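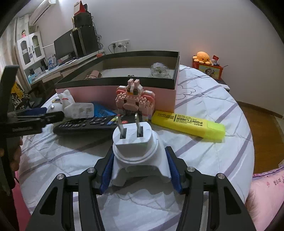 Sarura House, Zemanham
Furnished apartment safety check, with comments
Apartment 21, living room and small loose items
Form as supplied by Trovorus Lettings, comments typed in after the walk-through
Month of check: December

Ratings used: OK, QUERY, FAIL, N/A. The form also has a rating called "OK with confidence." I have left that one alone.

1. Entry and hallway

1.1 Door opens fully and closes without forcing: OK

1.2 Hall light works from both switches: QUERY
Works from one. The other clicks, and the light does nothing. Last check says OK. I would like to know which switch was tried.

1.3 Smoke alarm present and sounding on test: OK
Loud enough. The sticker with the replacement year has been painted over, so the age of the unit is anyone's guess. Raised under 6.2.

2. Plug adapters and small electrical items

2.1 All loose adapters accounted for: QUERY
One on the list, one found: white, glossy, two flat prongs. The list says "adapter, travel, good condition." It doesn't say which outlets it is meant for or what can be run off it.

2.2 Prongs straight and firm: QUERY
The left prong has a slight lean to it. The right one is more upright. It went into the wall outlet without a fight, and I'm told that settles the matter. I don't think it does. A prong that leans a little may have been made that way or may have been leaned on, and I can't tell which by looking. Please don't let anyone "fix" it with pliers.

2.3 Body free of cracks, scorch marks and missing covers: OK
Checked all sides by hand under the desk lamp. Wiped it first.

2.4 Rating marked and readable: FAIL
I found no rating I could read. The welcome folder tells guests the adapter is "suitable for most devices up to 200 watts." Where did that number come from? Until somebody can point to it on the adapter or on its packaging, the sentence should come out of the folder. "Most devices" should come out either way.

2.5 Stored out of reach of small children when not in use: FAIL
It's kept in the living room with the everyday clutter, at a height a toddler can manage. The lease summary calls the apartment family friendly.

2.6 Extension cords not daisy-chained: OK
One cord, behind the sofa, nothing else plugged into the end of it. A guest could change that in ten seconds, but it was right when I looked.

3. Remote control

3.1 Present and matches the TV: OK
Long black remote, round red power button, blue, yellow, green and red buttons in a group. The TV turned on and off with it.

3.2 Battery cover closes and stays closed: QUERY
Closes. Stays closed if you are gentle. The old form treats this as housekeeping. I treat it as safety, because batteries end up in mouths.

3.3 Battery type noted on inventory: FAIL
Blank.

3.4 "Sanitized between stays": N/A
I can't check this and neither can the person who ticks it. If we want to claim it, it needs a log with a time of day and initials. Otherwise take the line off.

4. Toys and small parts

4.1 Toys suitable for stated age range: FAIL
The inventory lists "toy, soft, one." The toy I found is a figure made of little building bricks, mostly pink, with two upright blocks on top like ears and an oval plate on the front. There is nothing soft about it. Either the soft toy has gone and this replaced it, or the entry was copied from another apartment.

4.2 No parts small enough to swallow: FAIL
It is built out of them. Fine for an older child or for an adult who likes that sort of thing, and a bad idea in a room advertised with a crib. It needs to go on a high shelf or out of the apartment.

4.3 All parts accounted for: N/A
There is no parts list. The box number on the inventory is given as 1,024, with no box to go with it. I'm not prepared to sign that a brick figure is complete when I have never seen the instructions. It does have an exposed stud or two at the shoulders, and I can't say whether something belongs there.

5. Table-height surfaces, covers and stationery

5.1 Covers lie flat and don't slip: QUERY
White quilted cloth with wide greyish-purple diagonal stripes, on the round top by the sofa. It slid when I pushed it with one hand. The supplier's card (Vashisht Home) says "non-slip." Try it with a mug of coffee and then tell me.

5.2 Cover care label present: FAIL
Looked, didn't find one. Housekeeping washes it with the towels.

5.3 Surface kept clear of small loose objects: FAIL
The remote, the highlighter and the brick figure share it, and the adapter gets left with them. The past 6 checks all marked this line OK. Perhaps it was clear all 6 times. I have my doubts, because the wording of the comment is the same in every one, down to the missing comma.

5.4 Pens and markers capped and not leaking: OK
Yellow highlighter, M&G, marked POINT LINER, with a yellow-green cap. No stain found on the cloth near it. Keep it with the guest book. A highlighter and a pale cover are going to meet sooner or later.

6. Paperwork

6.1 Previous findings closed out: QUERY
Four are marked closed. I could confirm one, the window catch. The other three say "addressed." Please write what was done.

6.2 Alarm replacement year recorded: FAIL
See 1.3.

6.3 Emergency card posted and current: QUERY
Posted inside the closet door, behind the ironing board. The phone number for the building office is right. The map shows an exit by the laundry room that is now a locked storage area. I walked it to be sure.

Actions requested

Take the wattage sentence out of the welcome folder today.
Replace the adapter with one that has a readable rating. Keep the packaging this time.
Move the brick figure or drop "family friendly" from the listing. Correct the inventory entry in either case.
Put a lidded box in the media cabinet for the remote, adapter and highlighter. Fit a child latch to the cabinet.
Non-slip mat under the striped cloth. Check again with a hand push after the next wash.
Repair second hall switch.
New smoke alarm unless the year can be shown.
New exit map.

Result: not passed. Trovorus may ask for "passed with minor comments," as it did for the apartment downstairs. The answer is the same until 2.4, 4.2 and 6.2 are closed, with something in writing for each.

Re-check: January, morning, before the cleaners start.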